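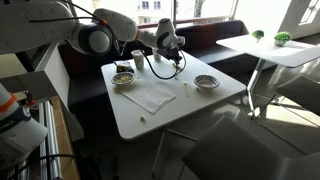

Crumb (baking)

Crumb is the word bakers use for the inside of a loaf, meaning everything that isn't crust. It's also the word for the bits that end up on the table, and I get letters about that every time I update this entry, so yes, I know! I'm mostly going to talk about the first kind.

What makes a crumb open or tight

Water does most of it. A wet dough lets the gas bubbles stretch and run together, so you get big uneven holes, and a stiff dough keeps them small. Flour matters too (strong flour holds a bubble longer), and so does how rough you are when you shape the loaf. I used to punch my dough down like it owed me money and then wonder why my bread looked like sponge cake.

Sandwich bread wants a tight crumb. Butter falls through the other sort.

The Plonberg loaf

My favorite tight crumb is the Plonberg, a rye and wheat bread baked in a lidded pan. Renata Jakubowski taught me to make it, and her recipe calls for 575 grams of flour and 11 grams of salt, with a rest of 12 hours before you cut it. I have never once made it to 12. The slices come out a bit gummy if you go early, but toasted they're wonderful.

Crumbs as an ingredient

Old bread gets a second life as breadcrumbs, and people have been doing this for as long as there's been stale bread. Coarse ones go on top of baked dishes - fine ones are for coating and for thickening soup. Berkay Başaran fries his in butter with garlic and puts them on noodles, and I've copied him ever since.

Dry crumbs keep for months in a jar. Fresh ones belong in the freezer.

Words that get mixed up

Crumb coat is a cake term, the thin first layer of frosting that traps loose bits. Crumble is the fruit dessert. Streusel is close to crumble but usually sits on top of a cake, and the Kerkau style adds poppy seeds to it.

See also: Crust, Proofing, Rye bread, Zalewska starter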